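Clearing the hall cupboard, part two

I left off last time with the coats done and the shelves still full. The shelves took longer. I had put aside one morning in December for them and it became a morning, an afternoon and a bit of the evening after tea.

The cupboard is the deep one at the foot of the stairs. When we moved in it was going to be for the hoover and the ironing board, and for a while it was. Since then it has taken in everything that comes through the front door and doesn't have a home. Light bulbs, batteries, spare keys, wrapping paper, the instructions for a boiler we no longer have. Most of it was in packaging of one kind or another, and the packaging was using up more of the shelf than the contents were.

My method was simple. Everything came out, one shelf at a time, and I didn't start the next shelf until the first was wiped and refilled. Kirsten Dhillon, who I used to share a house with, does it the other way and empties a whole cupboard at once. I have seen her hallway on the second day of that and I don't have the patience.

Boxes were the main problem. I keep boxes. Part of it is in case something has to go back, and part of it is that a good box feels wasteful to throw out. I went through them all and asked whether I'd kept the thing that came in it, and whether I would ever post it to anybody. If the answer to both was no, it was flattened and put by the back door. 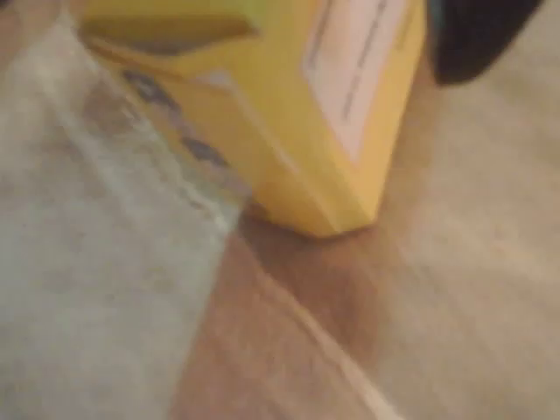 Yellow cardboard, white label.

Labels I peel off if they will come off easily and cut out if they won't. I know some people don't bother. I had a letter go astray some years ago and I've been careful with addresses ever since, so they go through the shredder with the bank statements. It's slow work with the older ones, where the glue has gone hard. A hairdryer helps, and so does a drop of cooking oil left on for 15 minutes, though the oil makes a mess of cardboard and then the council won't want it in the recycling. On cardboard I use scissors.

The second shelf was smaller things: tubs, tins, packets, half a drawer's worth of picture hooks. I found two unopened rolls of the parcel tape I had bought more of in the autumn. I also found the Utodano torch, which I'd been saying for months was in the car. It still works. I've hung it on a hook inside the door, at a height where I can find it in the dark, and I've told everybody in the house that it lives there now.

Tubs are harder to be strict about than boxes, because a tub really is useful. Screws, seeds, buttons, the feet off the bottom of a chair – they all have to go in something.
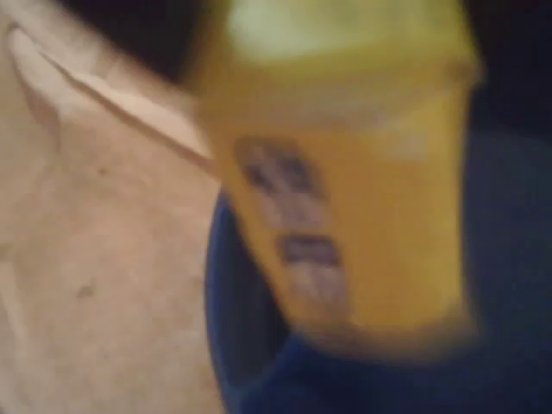

What I did in the end was set a limit. One shelf for empty containers of any sort, and when that shelf is full something has to leave before anything else comes in. Lids had to be matched up on the spot. Any tub without a lid went, and any lid without a tub went with it. I wrote on masking tape for the ones in use, in capitals, and stuck it on the side facing out. Writing on the top is no good once they are stacked.

Xiaoqing Duan next door took a bag of the better ones for her allotment. She starts her beans off in whatever she can get. In return I got a jar of her chutney, so I am one container up again, but it's a nice jar and it'll be kept.

The cardboard came to more than would fit in our bin. I took the rest to the recycling place behind the Honeck garden centre, which shuts at four at this time of year. Worth knowing if you are going over from this side of town, as the road past the school is slow from three onwards.

What is left in the cupboard now, from the top: wrapping paper and ribbon, then bulbs and batteries, then the empty containers, then tools. The hoover is back on the floor where it was meant to be. The ironing board still won't stand up without sliding, and I think it needs a bracket on the wall. I've got a bracket somewhere. It may have been in one of the boxes by the back door, and I'll have to look for it in the morning.

Next is the space under the stairs proper, which you can only get into on your knees.

15 comments
Shared 2 times

Recent posts
Clearing the hall cupboard, part one
Getting candle wax out of a tablecloth
The back door, sanded and painted
Where to keep spare keys
Two ways to fold a fitted sheet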